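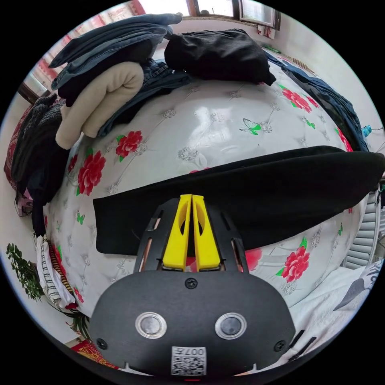

Brerari Quilted Mattress, Floral

Product code: BR-85
Range: Brerari
Supplied by: Hitia Bedding, Trellville

Description
Foam mattress with a glossy white quilted cover, tufted in a diamond pattern. The cover is printed with large red flowers with green leaves and small green butterflies. Placement of the print varies from cover to cover and can't be specified at the time of order. The surface is smooth enough that folded clothes and bedding slide across it with little effort, so many customers also use the bare mattress as a folding surface on wash day.

Specifications
Core: single-density foam, one piece, no springs
Cover: quilted, glossy finish, zip on one long side
Colour: white ground, red and green print
Edge: self-piped
Cover removable: yes
Core washable: no
Warranty: 6 years on the core, 20 months on the cover and zip

Sizes
Single, double and queen. Custom lengths are cut at the Giraldo workshop and are non-returnable. Measure the inside of the bed base and not the old mattress, as used foam spreads at the sides.

Care
Wipe the cover with a damp cloth and mild soap. Dry with a towel. The finish marks if scrubbed with abrasive pads.
Wash the removed cover at no more than 30 degrees, zip closed, inside out. Line dry in shade. Do not tumble dry or iron.
Dark denim and new black fabrics can transfer dye to the white ground. Wash them separately before stacking them on the mattress for any length of time, and don't leave them there damp. Dye that has set is not covered by the warranty.
Check zips, rivets and belt buckles when sorting clothes on the bare cover. Snags in the quilting thread should be trimmed flush. Do not pull them.
The red print may fade where the bed stands beside an uncurtained window. Rotate the mattress end to end every 60 days to even this out.

Fitting sheets
Standard fitted sheets will hold, but the glossy finish gives less grip than plain cotton ticking. A sheet with elastic on all four sides is recommended, or a cotton underlay beneath a flat sheet.

Delivery
Rolled and sealed in plastic. Unroll within two weeks of delivery and leave flat, uncovered, overnight before use. Slight creasing of the quilting along the roll lines is normal and settles with use.
Collection from Trellville is free of charge. Delivery outside the metropolitan area is quoted by postcode.

Spare parts
Replacement covers are sold separately in all standard sizes. Covers made before April 2018 have the zip on the short side and fit the same cores.

Enquiries
Orders and custom sizes: Nayeli Rivadeneyra
Warranty and spare covers: Dayana Cabrera

Page revised 2018-05-15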